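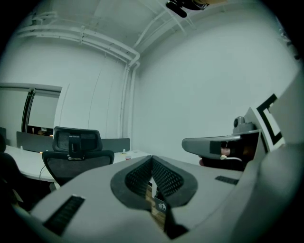 Repair manuals should state tolerances, and most of them no longer do

May 12, 2022

A service manual used to be a list of numbers. Shaft play, belt tension, spring length, torque for each screw. The technician measured the part, compared it with the table and replaced it or left it alone. The manual that ships with a household appliance now says "check for excessive wear" and leaves the word excessive to the reader.

I think this is a serious loss, and the usual defense of it is weak. Manufacturers argue that numbers invite misuse. An untrained owner with a cheap caliper will take a bad reading and throw out a good bearing. That happens. But the same owner, given no number, will throw out the whole machine.

The cost of printing a tolerance is small. The figure already exists, on the drawing and in the inspection plan. The Irnov bench grinder I bought secondhand came with a parts sheet that fits on 2 pages, and it gives the allowable runout for the spindle, the minimum brush length and the grease type. The newer Sevlow unit I use beside it has a booklet of 106 pages. Most of that is safety text in several languages. Brush length is not mentioned, although the brushes are a wear part and the cover that hides them comes off with one screw.

A second objection is liability. If a company publishes a limit and someone works to it and is hurt, the company may have to answer for the limit. I would accept this for mains wiring and pressure vessels. It does not explain why the Fement dehumidifier manual withholds the resistance of a float switch.

Service intervals have gone the same way. "Clean regularly" is not an interval. "Every 200 hours in normal use, or sooner in dust" is one, and it can be argued with, which makes it useful. A lubricant note from Šťastný for its small gearboxes gives 600 hours and states the load and temperature at which that was measured - two lines of type. With those two lines I can work out a shorter interval for a hot workshop. Without them I would be guessing.

Repair legislation has so far concentrated on access to parts and tools. Those matter, but a part is of limited value to someone who cannot tell whether the old one has failed. Any rule that requires a spare to be sold should also require its wear limit to be published, in the same document and under the same part number.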